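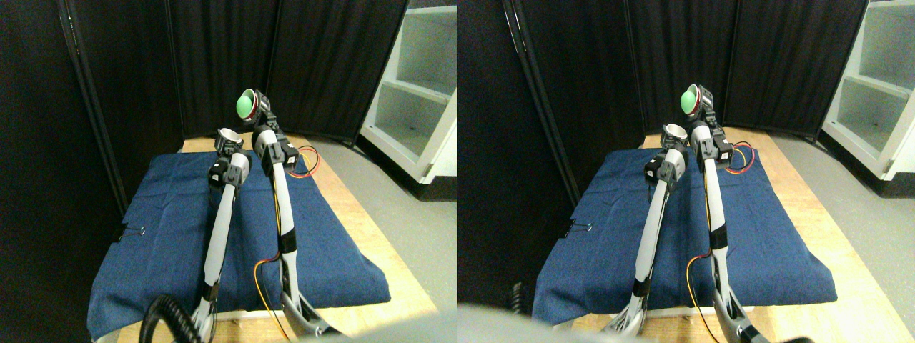
The Graltance handheld steamer is sold for clothing, and most of its manual deals with shirts and light curtains. I bought it for heavier work: table covers, canvas bags, and the cotton drop cloths I use as slipcovers. Denim is the hardest of these to get flat. A blue denim cloth spread over a light wooden table, like the one here, also raises a second question, whether it can be steamed in place or should come off the table first. It should come off. Steam that passes through cotton condenses on whatever is behind it, and a wood finish may turn cloudy where the moisture is trapped. All of the results below were obtained on a hanging rail or on a padded board.

The unit is a one-piece design with the tank in the handle. The stated tank capacity is 251 milliliters, and I could fill it to that level without spilling. With the tank full, the weight sits low in the hand, and the head tends to tip back when the steamer is held out at arm's length. On a shirt this doesn't matter. On a full-size table cover it becomes tiring before the tank is empty, and I ended up changing hands at each refill.

Heat-up from room temperature is quick enough that I stopped timing it. The ready light is accurate on the high setting. On the low setting it comes on early, and the first burst carries visible drops. Point the head at a rag for the first few seconds or the drops will leave marks on dark dye. The marks on indigo cotton disappeared after the next wash.

Results depend on fabric weight. On shirting and thin linen, one slow pass from top to bottom is sufficient. On medium canvas, shallow wrinkles release after two passes, provided the fabric is pulled tight from below with the free hand. On denim, the rounded creases left by loose storage relax well. Sharp fold lines don't. A cover that had been folded in a drawer since February still showed its center line after a full tank on each side, and I had to finish it with an iron.

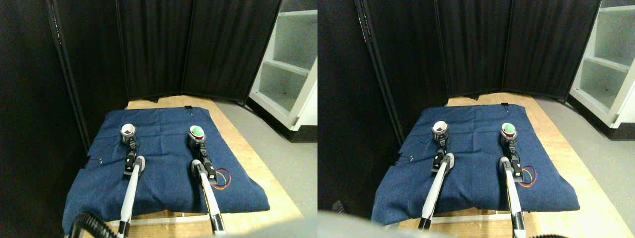

Drying time should be counted as part of the job. Heavy cotton holds more moisture than its surface suggests, and a cover that is folded or laid down too soon will take new creases from its own weight. I leave mine on the rail for an hour. Steaming from the back of the cloth also helps, as the hem and seam allowances are the slowest areas and are easier to reach from that side.

We use cookies to remember your settings and measure traffic. Accept all | Manage preferences

For comparison I used the Dornus canister model, which has a separate floor tank and a hose. It puts out more steam, its head is lighter, and it handles a large cover on one fill. It removed the center line mentioned above in three passes. The drawbacks are storage space and a hose that pulls the canister over if you walk too far with it. The Lemar travel unit was also on hand, but its output is too low for anything above shirt weight, and I didn't continue with it.

Build quality on the Graltance is acceptable. The tank seal has not leaked. The cord is 8 feet long and leaves the handle at a fixed angle, so it crosses in front of the work when used left-handed. The trigger lock is a small sliding tab that is hard to release with damp fingers. The fabric brush attachment clips on firmly and does help on canvas, where the bristles open the weave slightly. It adds nothing on denim.

Descaling is simple but frequent. With hard tap water I had white flakes at the nozzle within two weeks. After a vinegar rinse and a change to distilled water, the flakes stopped. The manual mentions this only on its last page.

Clegg sells the steamer with the brush and a heat glove. The glove is thin but usable. For clothing and light household fabric, I would buy it again. For denim or heavy canvas in any quantity, the Dornus is the better purchase.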